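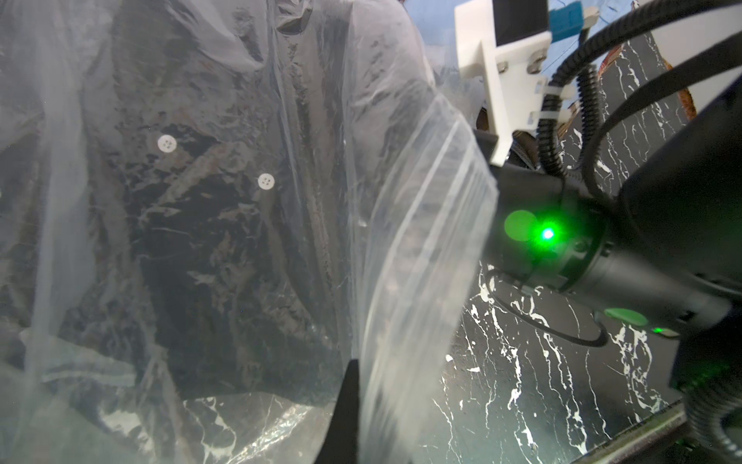

Handout 3: Teleoperated Demonstrations with Bagged Clothing

Course 3003, Etstead Technical Institute

Read this before the lab. It covers how demonstrations are recorded at the Indano arm stations and what makes one usable for training. The short exercise at the end is due when you come in.

1. Two ways to show the task

In kinesthetic teaching you hold the arm and move it through the task yourself. The controller compensates for gravity, so the links feel light, and the joint angles are logged as you go. It works well for reaching and placing. It works badly for bags, where your hands and forearms get between the wrist camera and the item, and the policy never sees your hands again once it runs on its own.

In teleoperation you stand away from the arm and drive it with a leader device. Your motions are copied by the follower arm. You lose the sense of touch, and there is a small delay, but the recorded images contain only what the robot will see later. All graded demonstrations in this course are teleoperated.

2. Why clear film is difficult

A folded shirt in a clear plastic bag is two objects to the gripper and nearly one to the camera. The fabric pattern shows through, so a policy trained on loose shirts tends to aim for the fabric and close on film. Creases in the film give bright highlights that move whenever the arm or the lamp moves. A depth sensor often returns nothing on the film, or returns the surface behind it.

Buttons are useful landmarks when they contrast with the cloth. White buttons on a dark patterned shirt can still be made out through hazy plastic, and they give you the line of the placket. Use that line to judge which way the garment lies before you pick an approach.

Film also drapes over a fingertip. From the wrist view a finger under the plastic can look like a finger holding the plastic. Check the gripper width reading before you lift.

3. Recording procedure

Home both arms and wait for the leader and follower to match.
Start the recording, then pause for 3 seconds before moving.
Approach slowly, with the fingers open.
Press in next to a fold, close, and read the gripper width.
Lift a few inches and hold. If the bag slips, try again without stopping the recording.
Place the bag, open the fingers, back away and stop.

Keep recoveries. The Kordestani set used in the homework has 553 demonstrations, and the ones with a missed first grasp are labeled and left in. A policy that has only seen clean grasps has no example of what to do after a bad one.

Throw out a demonstration if the arm faulted, if you reached in with your hand, or if the camera stream dropped – the logger marks dropped streams in red.

4. Before the lab

Watch one missed grasp from the Kordestani set. Write down the moment when the operator could first have known the grasp had failed, and which signal showed it: wrist image, gripper width or motor current. Half a page is enough.

Reading: Zalstead lab manual, the chapter on leader and follower calibration. Skip the part on force feedback – our leaders don't have it.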